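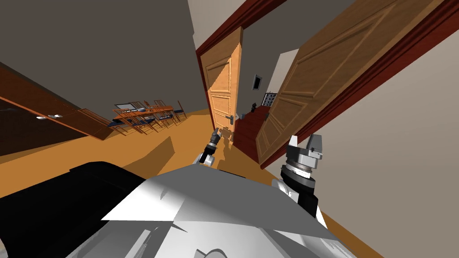

## 4. Teaching the door task by remote control

Do section 3 (calibration) first. Domholm kit, simulated house, two hand controllers. If you're on the older Sakier controllers the trigger names are different, see the card in the box.

**You need**

- Domholm teleop software open, house level loaded
- both controllers charged
- a clear patch of real floor, two arm lengths each way
- somebody to call out the take number (optional, helps a lot)

### 4.1 Before the first take

1. Load the hallway start pose. Both arms forward, grippers open.
2. Check the head view. The Wesside preset gives you a steep tilt - leave it. Level it halfway thru a set and the takes won't match.
3. Pick the door. One door per take. Say which one in the task line, e.g. "open orange door, left arm."
4. Hold both grips for 3 seconds. Arms now follow your hands.
5. Wave each hand a little. Left moves left, right moves right. If they're swapped, stop and redo 3.2.

> **Caution:** Never hold the grips while someone else is putting on the second controller. Arms will jump to wherever that controller is.

### 4.2 Recording the reach

1. Press Record. Wait for the tone. Anything before the tone is lost.
2. Move ONE arm toward the handle. Slow. Other arm stays near the body.
3. Come in from below the lever, fingers open.
4. Stop short of the handle. Pause. The pause marks the end of the reach and the start of the grasp, and the learner needs it.
5. Check the idle arm. Easy to forget about. With two doors open in the hallway it can end up behind the closer one, and then you're stuck.
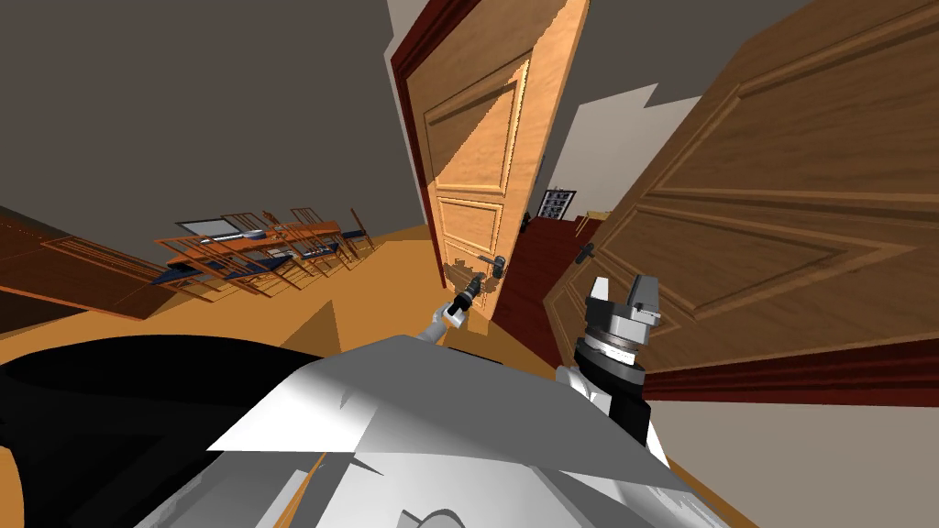 Nestor Pascual wants a longer pause in step 4: he found that anything under 2 seconds gets smoothed out when the takes are resampled, and then reach and grasp come through as one long motion. He also asks that people quit correcting in mid-air. Back off, come in again, or scrap the take.

OK so: 2 seconds minimum. Count it in your head.

### 4.3 Grasp and turn

1. Switch to the wrist view (left thumb button). You can't judge finger gap from the head view.
2. Line up the open fingers with the lever. Roll your wrist until they match the lever angle, not before you're close.
3. Close on the trigger, smooth pull. A snap close looks fine to you and trains badly.
4. Turn. Then pull. Two seperate motions.
5. Let the arm follow the door's arc. Don't drag in a straight line - the fingers slip off the lever and the take is no good.
6. Release, back away, press Stop.

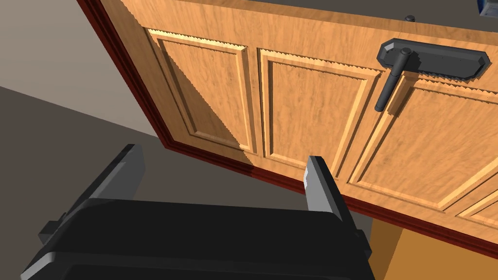

*Fig. 4-3. Wrist view, fingers open, lever handle at upper right.*

**Note:** in wrist view, up on the screen is NOT up in the house. Go by the lever. Takes a few tries to get used to.

**Note:** wood edges can look stair-stepped in this view. Rendering setting only, doesn't touch the contact model. Leave it on Low or the frame rate drops and your hands lag.

### 4.4 If the arm stalls or folds

Happens when you reach back past your own shoulder. The arm hits a joint limit and quits following you.

1. Let go of both grips. Arm holds where it is.
2. Bring your real hand back in front of your chest.
3. Look in wrist view before you grab again. If it's mostly arm links and hardly any door, you're folded up too tight.

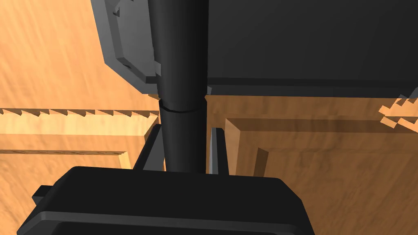

4. Squeeze the grips gently and straighten the elbow first, then the wrist. Never both together.
5. Still stuck: Menu > Arms > Home. This ends the take. Mark it Bad.

> **Caution:** Home does not check for obstacles. Back the base away from doors and cabinets before you use it.

### 4.5 How many takes

- 9 good takes per door, per arm, for a first training run
- 11 if the door needs a push instead of a pull
- change the start spot a little each time, one step left or right is plenty
- bad takes stay in the folder, marked Bad. Dont delete them, the numbering breaks

Name the set with door, arm, initials. Upload to the Skála share, not your own drive. Playback and trimming are in section 5.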